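Table diary, part whatever

Ok quick one because I have to leave in a bit and if I don't write this now it won't get written.

So the table. Got it finally. Secondhand, light yellow wood look, curvy edge, no real corners anywhere. Wanted something without corners since I moved in, my hip has had enough. Paid 300 for it, plus gas. The guy selling it was called Libor Dvořáček and he carried his end down two flights in slippers while I was the one out of breath. Nice man. Told me to wipe it with a barely damp cloth and not to believe anybody who says lemon oil.

Old table went to Enis, who needs it for the garage. It wobbled. He knows it wobbles.

Anyway the point of this post was supposed to be lunch. I have been eating lunch standing up over the sink since roughly April and I decided that stops. New rule: sit down, real plate, something green on it. Doesn't have to be good. Has to be on a plate.

What I've learned so far, no particular order.

Plates. I own too many round ones and they are all huge. The big pale blue one is my favorite, wide rim, but the flat part in the middle is tiny compared to the whole plate so you end up with half the food sitting on the slope. Great for soup-ish things. Bad for meat, because you cut and it slides. For meat I use the white oval. Longer, the knife has somewhere to go, lettuce can hang out underneath and catch the juice. The blue one comes out anyway, mostly for bread or for whoever drops by.

Meat. Hot pan, pat it dry first, leave it alone. I used to poke it. My aunt still pokes hers and hers is fine so who knows. Salt the night before if I remember, which is maybe one week in three. Take it off, let it sit while I wash the lettuce, by then it's ready. If I'm really late I slice it and eat it in the car and that doesn't count as lunch under the new rule.

Carrot. Thin slices, raw, on top or tucked in wherever. I tried them cooked and then I had another pan to wash. No.

Trays. OK so this is the thing I'm oddly happy about. Kratochvíl, the kitchen supply place behind the bus station, had a bin of square steel trays with little holes in the bottom, and I bought 2. They go on the table and small stuff lives in them. Caps, clips, the pepper thing, whatever comes out of my pockets. Before that everything just rolled off, because (see above) no corners and apparently I can't put things down like a normal person. Crumbs fall through the holes though so you have to lift the tray and wipe under. I forget this every time. Lifted one on Sunday and it was a whole beach.

Rinse them right away if anything greasy gets in there, the holes are a pain to clean once it dries. An old toothbrush works.

Water. I just put the bottle on the table. I know, a jug would be nicer, I have a jug, it's on top of the cabinet and I am not getting the step stool for a jug.

Stuff still on the list:

A chair that matches, or at least one that's the right hight. The one from the bedroom is too low and I eat like a kid at a grownup party.

Felt pads for the legs. Jenden downstairs hasn't complained yet but she will.

A lamp. Wometti had one for 347 and I laughed out loud in the store. Waiting for the sale.

Placemats? Undecided. I like seeing the wood, but the blue plate is heavy and I can hear it scrape. 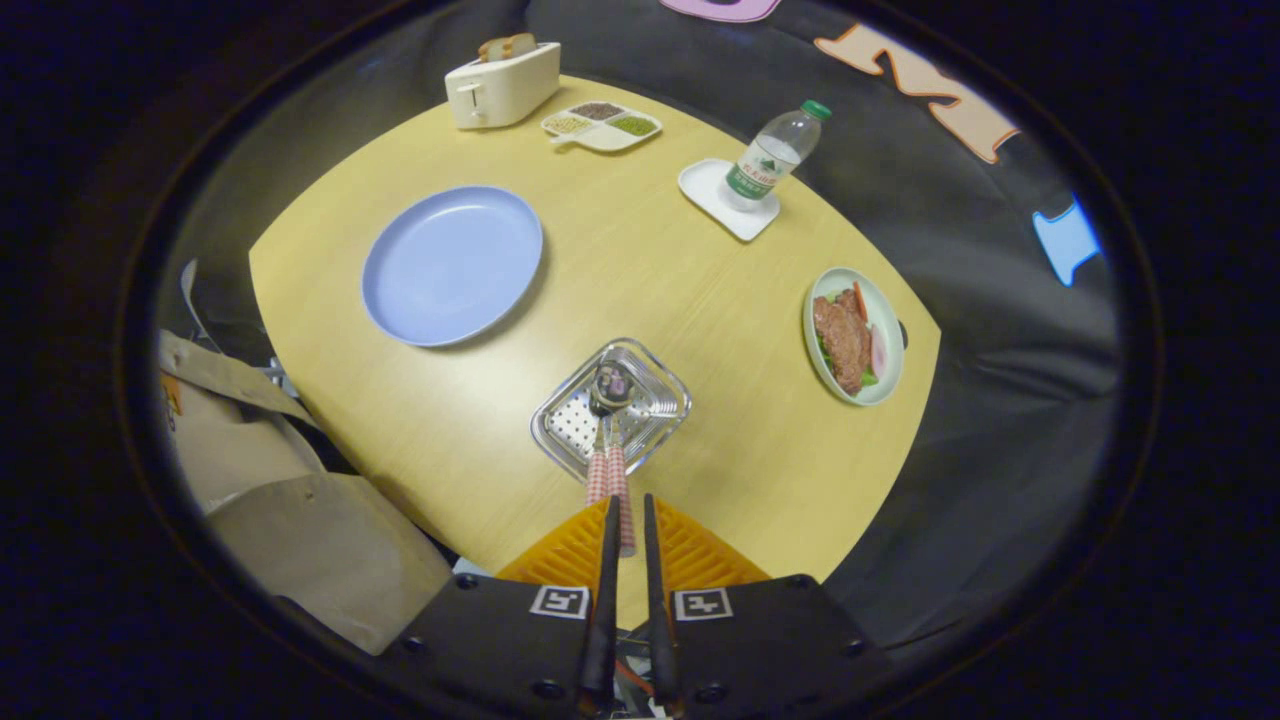

Do you need a separate plate for the meat and for the salad?
One plate is enough for a lunch this size, just put the leaves down first and the meat on top so they don't blow all over when you cut.

Also somebody asked under the last post if the sitting-down thing made any differnce. I eat slower. I'm back at my desk ten minutes later than before and so far no one has said a word about it. Less stuff on my shirts too.

Next time I'll do the shelf over the stove, if I find the drill bits. Enis has them I think. Or they went off with the old table, in the drawer, in which case Enis has them anyway.

Ok shoes, keys, going.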